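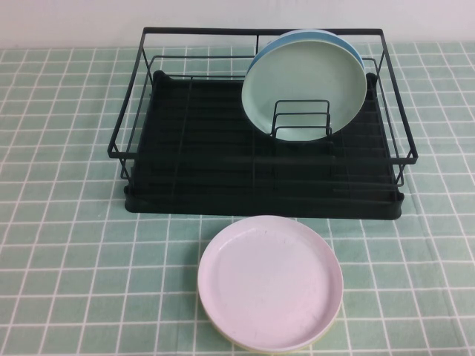
February, evening session, Skutia card stock tests

Third round of proofs for the Skutia playtest deck. Goal is to settle the stock before ordering the full set of 100 cards.

Two stocks compared: the Iseck matte and the Cârstea linen finish. Same print file for both, same corner punch, all cards sleeved after cutting.

Matte: edges clean, black borders chip slightly at the corners. After 2 hours of riffle shuffling, unsleeved, the chips are visible from across the table, so a marked card is a real problem. Sleeved, no change.

Linen: slides better, takes less ink. The small rules text on the Harbor and Relay cards fills in at the current size. Went up half a point and it reads fine, but Relay now overruns its box by one line. Needs a rewording – see the card list in Notero, row for Relay, old text kept in the comments.

Cut drift is still there on the right side of each sheet. Blade guide was square when checked, so suspect the sheet feed. Next run: feed short edge first.

Scoring track: 3000 points is too long for a two-player game. Last full game stopped at 1770 with both players out of cards. Try a lower target before touching the deck size.

To do: reprint Relay on linen, order sleeves, update template margins.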